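Media Studies > Student Projects > Television

April 16, 2023
By Raelene Kereama

Why Does the Ship in Bornance Look Bigger in Season Two?

My project started with an argument on the couch. My roommate was sure the spaceship in Bornance got a bigger set when the show came back for its second season, and I was sure it was the same old hallway with the lights moved. So I watched both seasons again (16 episodes, 921 minutes, plus a lot of cereal) and wrote down every scene that takes place in the main corridor.

I ended up with 81 corridor scenes. For each one I noted where the camera was, which way people walked, and whether you could see both ends of the hall. That last part was a pain! The first season loves fog, and half the time I was guessing at a door. When I couldn't tell I left the box blank.

Season one is nearly all close-ups. Captain Vik comes around a corner, somebody stops her, they argue with their faces very close together, cut. You hardly ever see the floor. In season two the camera drops to knee height and people walk toward it, and it goes on for ages. The episode where Teva carries the medical crate to the airlock has one long walk with no cut at all, and I'd swear she passes the same hatch twice. I paused it so many times that my laptop fan started complaining.

Frøydis Magnusson in my project group thought I should also look at sound, and she was right. The footsteps have way more echo in season two, even in scenes where the picture hasn't changed much. I tried watching the Neltora docking scene on mute and the hall shrank right back down again. I wish I'd thought of this earlier, as I only had time to redo a handful of scenes that way.

Mr. Fairclough asked at my check-in whether I had any proof the set was never rebuilt. I don't. There's a dent next to the galley door that shows up in both seasons, same height and same shape, and that's my best evidence. They could have copied the dent, I guess, but who would bother? 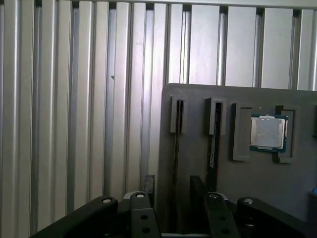

The walls ended up being my favorite part of the whole project, and I barely mentioned them in my proposal. Season one lights them flat from the front, so they're just gray stuff behind an actor's ear. Season two lets the light land unevenly. Look at how ribbed metal takes it, with some of the raised strips going almost white and the grooves between them turning into narrow shadows, and you've got a pattern your eye wants to follow down the hall. My grade for the lighting section was the lowest of the bunch because I didn't define my terms, so I'm rewriting that part before the November showcase. My roommate still says they built a bigger set.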